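# Breaking down boxes

We came back from the move in September with more cardboard than furniture. I've been flattening it a few pieces at a time, near the big window where the light is good. 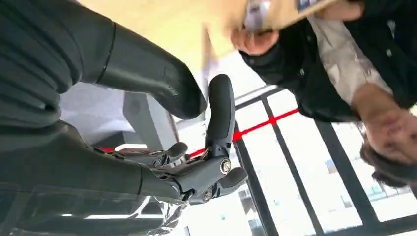 ## What I kept

Most of it went, but I held on to the large flat panels. A clean panel is good for sliding under a desk leg, for lining a shelf, or for kneeling on when the floor is cold. I kept 5 of them and leaned them behind the door.

The small boxes are harder to decide on. I kept two that fit the Fonitz lamps, in case we move again. The lease at Drosevside runs two years, so they may sit for a while.

## Labels

I peel them before the cardboard goes out. The paper ones come off if you warm them with a hair dryer and pull slowly from a corner. The plastic ones leave glue behind. I stopped bothering with the glue and just black out the address with a marker.

## Flattening

Slit the tape along the bottom first, then the top, then push the sides over. Big panels are easier with two people, one on each edge. Berkay Saraç helped with the worst of it on his lunch break and got through the wardrobe boxes faster than I did. He folds along the existing crease and stands on it. I had been cutting everything with a knife, and my blade was dull by noon.

The pickup on Tanner wants bundles tied both ways and no wider than the bin. Mine were too wide the first time and got left on the curb, so I recut them that evening.

## Still to do

The shelf from Fanuten is still boxed. I'm not opening it until the floor is clear. There is also a bag of foam corners that the pickup won't take, and I haven't found out where those go.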